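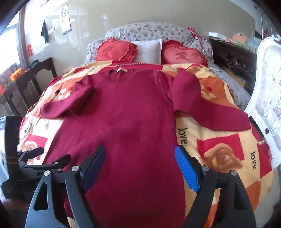

Burgundy top, left sleeve folded in, hem next.

I have now spent more hours teaching a gripper to fold a sweater than I have spent folding sweaters in my entire life. I did the math on the bus. I don't recommend doing it on the bus, where there is nothing else to look at.

For anyone who came in after the July post: the hand-held grippers are the front half of the project. You squeeze, the jaws close, a camera on the tool records what the jaws see, and later the recordings go into a model that is supposed to learn how a sleeve behaves. The back half is an arm that lives on a bench at Closero, the shared workshop, and at present it waves at laundry without doing it any harm. Indira Devadiga built most of the arm. I built most of the things that fell off it.

This week was jaws. The first version had smooth printed plastic faces, which hold a pencil very well and a knit not at all. You'd close on the hem, lift, and come away with one layer if you were lucky and a pinch of air if you weren't. Version two got pads. I cut the first set from a sheet I had in a drawer, ran out after one jaw, and ordered more of what the shop swore was the same blue. So the right jaw is swimming-pool blue and the left one looks like a wet sidewalk. Both have a texture to them, and they grip the same as far as I can measure, which is with a luggage scale and a sock.

The trouble with pads is that they add thickness, and the trouble with thickness is that the jaws no longer meet where the linkage thinks they meet. I lost two evenings to this. The tips touched first, then the whole face rocked, and anything thinner than a towel squirted out the back. Zdeňka Kolář looked at it for maybe a minute and asked why I hadn't moved the pivot. I said I was getting to that. I moved the pivot.

While I was in there I swapped the joint bolts for ones with round heads, because the old hex ones snagged on loose yarn. I had told everyone the snagging was a software problem. I'd like that struck from the record.

Now the folding itself. Try it with two pairs of tongs and no fingers and you'll see how much of the work your fingertips have been doing without credit. My sequence for long sleeves is:

Spread it face up, neckline away from you.
Left sleeve across the chest.
Right sleeve across on top of it.
Grab the hem low, both corners if you can, and bring it up toward the collar.
Put the grippers down before you smooth anything, or you will smooth it with a bolt.

Step four is where the knits get even. They stretch. You lift the hem and the middle stays where it was, thinking about it, and then the whole thing arrives at once and takes a sleeve with it. Woven shirts are much better behaved, and I've started to see them as the honor students of the pile.

A quilt makes a tougher surface than a table, too. Press down and it gives, so the jaws sink and scoop up bedding along with the garment. I've started closing them a little higher and coming in flatter. It's better. My wrist disagrees.

The tally as of Friday, August 5, 2022: 64 folds I'd keep, 27 I threw out. The discards are mostly dropped hems, plus a run where I had the camera settings wrong and noticed at the end, as is traditional. Indira wants 1,000 before she'll train anything. I suggested that 64 very heartfelt ones might do. She sent back a single period.

Next up is a stiffer spring for the trigger, and then pants, which have two sleeves and no collar and should be simple. If anyone has a source for thin textured pad material in one color, in sheets bigger than a playing card, please leave it in the comments – I'm down to a strip about as wide as my thumb, and it's the sidewalk one.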